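Headshot prints and signed cards: storage at home

Actors' headshots, signed cards and old call sheets keep best in a closet on an inside wall. Attics and garages run too hot in summer and too damp by February.

Handling
Wash and dry your hands first. Hold prints by the edges. Felt-tip signatures smear under skin oil, even years after signing.

Sleeves
Use uncoated polyester or polypropylene, one print per sleeve. Vinyl sticks to glossy surfaces. For 8 x 10 prints, stop at 30 to a box and fill any slack with acid-free board – a half-empty box lets them curl.

Labels
Write the actor's name, the production and the role on the sleeve flap in pencil before the print goes in. My Edgardo Tiongson cards from the stage run of Linditz are filed by role, then by season.

Old tape
Leave it alone if it lies across a signature. Elsewhere, lift the dry carrier with a thin spatula, keeping it nearly flat. Stop if the paper fibers rise.

Table work
Sort on a clean, dry table. Keep food and drinks on a separate one, fruit included.
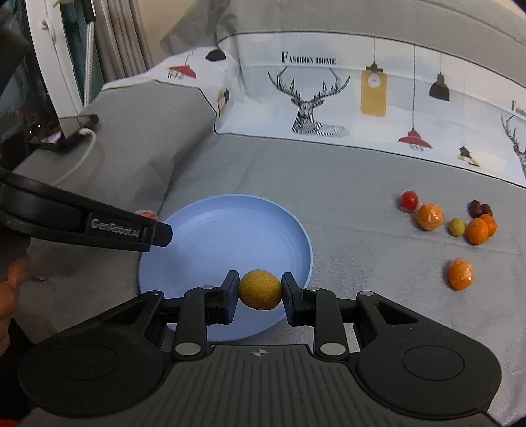 Small yellow fruit and a light blue plate.

Display
Frame a copy and store the original. If the original must hang, use a window mat and UV-filtering glazing, and rotate it out after 4 months.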